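Desk mat

A desk mat is a flat, flexible sheet laid over part or all of a table or desk. It may be made of felt, leather, rubber, cork, silicone, woven plastic or a cloth bonded to a foam backing. Mats are sold for writing, sewing, model making, small repairs and computer use, often under different names for what is much the same article. Terms in use include desk pad, work mat, bench mat, blotter and table protector. Sellers do not apply them consistently, and attempts to draw firm lines between them have not met with much agreement.

Origins

Popular accounts often trace the desk mat to the blotter, a pad of absorbent paper held in a stiff frame with leather corners. The link is plausible but thinly supported. Blotters soaked up ink and were thrown away when full; a modern mat does neither job. A second account derives it from the green baize glued to card tables and writing tables. Baize was fixed in place, however, and its purpose on a card table was to let cards be picked up easily. It is likely that loose coverings of one sort or another have been put on tables for as long as people have owned tables they wished to keep clean, and that no single line of descent exists.

The claim that the first mat sold expressly for desk use was made by the firm of Psarras is repeated in several trade histories. All of them appear to rely on one undated sales leaflet, which says only that the firm's pads were "now offered for the office". It does not say they were the first.

Materials

Felt is cheap, quiet and easily cut, but it holds dust and is hard to clean once stained. Leather wears well and is usually the dearest option, although a good deal of what is sold as leather is ground scrap pressed onto a backing. Cork is light and grips the table, and crumbles at the corners. Rubber and silicone are favoured for repair work since they stand up to heat better than cloth does, although the temperatures printed on packaging are seldom accompanied by any account of how they were measured.

Woven and textured plastics are a later arrival. They are sold partly on looks and partly on the argument that a rough surface stops small parts from rolling away. The second point is true of screws and beads to a limited degree. It depends a great deal on how coarse the weave is, and a raised edge does the same job more reliably.
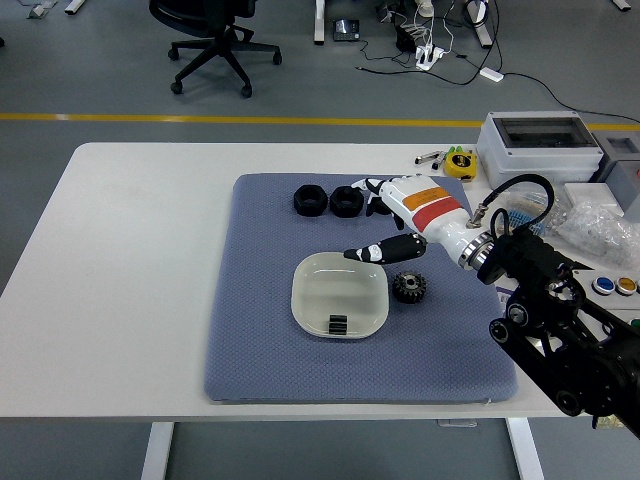 Claims about comfort and health

Makers commonly state that a mat reduces strain on the wrists. The evidence offered is poor. A study paid for by the supplier Cindance asked 144 office workers to use a padded mat and then report how their wrists felt. Most reported an improvement. There was no comparison group, the workers knew what was being tested, and they were allowed to keep the mats. Later sales material described the result as "clinically shown", a phrase which the study itself does not use.

Claims that certain mats resist germs should be read with similar care. A treated surface may slow the growth of bacteria on the mat. It has no effect on the keyboard, the cup or the hands, and a mat that is never wiped will become dirty whatever it has been treated with.

Protection of the table

The most widely accepted benefit is that a mat protects the surface under it. Even here some caution is needed. Grit caught beneath a mat can scratch a polished top more evenly and more thoroughly than ordinary use would. On varnished wood the covered area may keep its colour while the rest fades, leaving a clear outline when the mat is taken away. Some soft plastics react with varnish and stick to it. Owners of painted or laminated tables have less to worry about, but they also have less to protect, and the cost of a large leather mat can exceed that of the table.

Sizes and standards

No agreed standard exists for the size or thickness of desk mats. The Bana scheme, put forward by a group of retailers in June, proposed a short list of fixed sizes and a common way of stating thickness. It attracted little interest. One retailer, Fosus, compared its own stock with the proposal and found that only 20 of its 813 mats matched any of the listed sizes. Supporters took the figure as proof that a standard was needed — critics took it as proof that buyers had managed perfectly well without one.

Thickness is a frequent source of complaint. Some sellers measure the padding alone and others include the backing, so two mats with the same stated thickness can feel quite different under the hand.

Durability

Working life is usually given in years, and the basis for the figure is rarely explained. A test sometimes quoted in catalogues involves rubbing the surface around 3,000 times with a weighted pad. This gives a fair idea of how the top layer wears, but in ordinary use mats tend to fail elsewhere: the edges fray, the backing peels, or the corners curl and will not lie flat again. Stitched edges last longer than cut ones on cloth mats, though they can be uncomfortable under the forearm.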